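Gatarari Supporters' Forum > Club Business > Proposed sale of the reserve goalkeeper

Posted by F_Ucar, November 20, 2018

Members will have seen the club's statement confirming that an offer for Melahat Güler has been received from Grustness. The statement gives no fee and no date for a decision. I would ask that replies keep to what the club has published and that rumors be posted in the transfer thread.

My own position is that the offer should be declined until April. Güler has started four league matches this season, and the squad has no other keeper with first-team experience.

Reply from northgate_429

I respectfully disagree with the opening post. The player has one season left on her contract. If the club waits until April, it will be negotiating from a weaker position, and Grustness will be aware of that.

Reply from T.Donmez

Both points have merit. I would draw attention to the attendance figures, which bear on whether the club needs the money. The last home match drew 3,021. The cup match against Erdem drew 842. A club with those gates can't dismiss a reasonable offer without discussion. 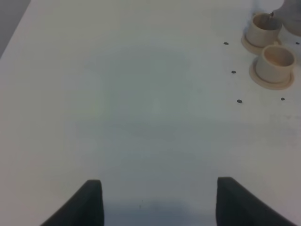
White tabletop

Reply from F_Ucar

The cup figure should not be used in this way. That match was moved at short notice and season tickets were not valid. I accept the league figure.

Reply from Sewwandi C

May I ask whether the sell-on clause from her transfer from Bidomitz still applies? If it does, part of any fee would go to them, and the case for selling is not as strong as northgate_429 suggests.

Reply from northgate_429

The clause was reported at the time of signing. I have not seen it confirmed by either club and would not rely on it.

Reply from C. Mahasneh (moderator)

Two posts have been removed for speculating about the player's wages. Please consult the forum rules before posting again. The question on the sell-on clause has been forwarded to the club's press office, and any answer will be added to this thread.

Reply from T.Donmez

Thank you. I would also ask the press office whether a loan with an option to buy was considered. Grustness signed their current left back on those terms.

Reply from F_Ucar

A loan would leave us with the same problem in goal and no fee. I could not support it.

Page 1 of 44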